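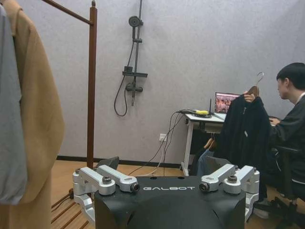
# Vomavov freestanding clothes rack: what I think after one winter

I've been through a lot of clothes racks. The chrome kind that leans, the kind on casters that takes off across the floor when you yank a sweater, and one very sad tension-rod thing that came down at two in the morning and scared me half to death. So when our Plaluton order went in last December I tacked on the Vomavov rack in dark brown, mostly because I liked the little knobs on top of the uprights. Yes, I bought furniture for the knobs. I'd do it again!

It's wood, with round-ish uprights, a top rail, and a slatted base down at floor level. The slats have a redder tone than the poles, which bugged me for a day or so (I had the lamp on, the lamp off, the curtain open, you name it) and now I like it. It looks like furniture and less like something from the back of a store.

## Putting it together

One hex key, a bag of bolts, and a sheet of drawings with zero words on it. I had it standing in under an hour, and a chunk of that was me putting the top rail on backward and having to undo it. The holes lined up, which I can't say for the last two flat-pack things I bought. Do not crank the bolts all the way until every piece is in place. I did, and had to loosen the whole base to get the final slat to seat.

A warning if you live in a small place: you need a good stretch of floor to build it on. I did mine in the hallway and had to climb over it to answer the door.

## What it holds

My big test is always the long wool coat. Mine's camel, it goes well past my knees, and on the old rack it either dragged on the floor or pulled the whole rail into a banana shape. On this one it hangs straight and clears the slats with room to spare. The rail doesn't dip. I've had the coat, two jackets, a robe, a pale gray cardigan that weighs more than it has any right to, and a row of shirts on it all at once, and it just stood there.

It does sway a bit if you grab something off one end in a hurry. Not a scary sway, more of a shrug, but I noticed it. I went around with the hex key again after a month and that took care of most of it.

The base is the part I use way more than I expected. Boots go there. So does my work bag, and sometimes a stack of folded jeans I'm pretending I'll put away. The slats have gaps between them, so grit from shoes falls through to the floor and you have to lift the whole thing or poke a vacuum nozzle under it. I poke. Anything small and pointy, like a heel, will find a gap and tip over.

## Near the bathroom, yes or no?

I get asked this one, so I'll give it a paragraph. Plenty of people want a rack within grabbing distance of the shower, for a robe and whatever they're wearing that day. I tried mine close by for a few weeks. The finish held up fine and I didn't see any swelling in the wood, but I wiped it down after steamy showers and I kept it well out of splash range. I wouldn't leave a wool coat in there long term. Wool hangs onto damp, and mine started smelling like a wet dog in a library. It lives in the bedroom corner now and everybody's happier.

## Me versus the reviews

Before I bought it I read way too many of the 1,011 reviews on the store page. The unhappy ones mostly grumble about scratches out of the box. I had one, on the back of an upright, and a brown furniture marker hid it. Someone in there said the rail is slippery and hangers slide together in the middle, and okay, that person is right. Felt hangers help a little. Wood ones click along the rail like they're on a schedule.

I also looked at the Winstead rack, which has a shelf up top for hats. It's a nice idea, but it was taller than I wanted and the base was plain wire. If you own a lot of hats, go look at it. The Zupan one was cheaper and I could wobble it with one finger in the showroom, so that was a short visit.

## Gripes

- The feet are bare wood. Stick felt pads on before you slide it anywhere, or you'll hear it.
- No side hooks. I want one hook for a bag, just one, and I'd pay extra for it.
- The spare bolts come loose in the box, and I found mine under the couch in spring.

## Score

I'm giving it 7 out of 9, and yes, I score out of nine, long story. It loses one for the sliding hangers and one for the hook situation. I'd buy the same color again, and I've got my eye on the matching bench if it ever goes on sale.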